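Kustetdale Leather Shoe Care Kit
Section 2: Cleaning and conditioning welted shoes

Before you start

Take out the laces and any shoe trees. Work on a flat surface in normal room light, away from heaters. Test the cleaner on the inside of the tongue first. If the color lifts, stop and use the clear conditioner only.
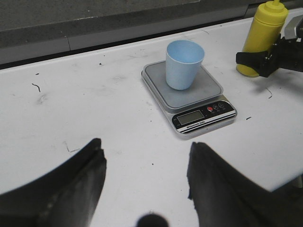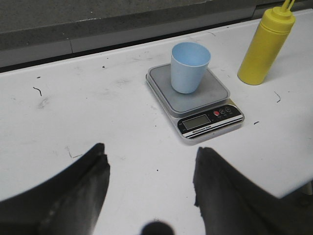
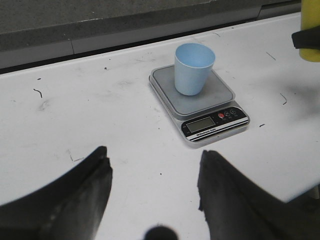 The Szabó cleaner in this kit is a concentrate and must be thinned before it touches the leather. One measure makes enough for two pairs of ankle boots. Any plastic cup on a digital kitchen scale will do for mixing, like the light blue one in the first and third pictures — set the scale to zero with the cup in place, then pour. Do not use the cup for drinks afterward.

1. Pour in 200 g of cool water.
2. Add 2 g of concentrate and stir until no streaks remain.
3. Brush the uppers with the horsehair brush, working dirt out of the welt.
4. Dampen the cloth in the mixture, wring it out and wipe from toe to heel.
5. Leave the shoes to dry overnight with trees in.
6. Rub in the conditioner with your fingers and buff.

Caution: Do not use on suede, nubuck or patent leather.

Note: Scuffed toe caps can be smoothed with the 600 grit pad before step 6. Use light pressure — the pad removes finish.

Refills are listed under part number 546.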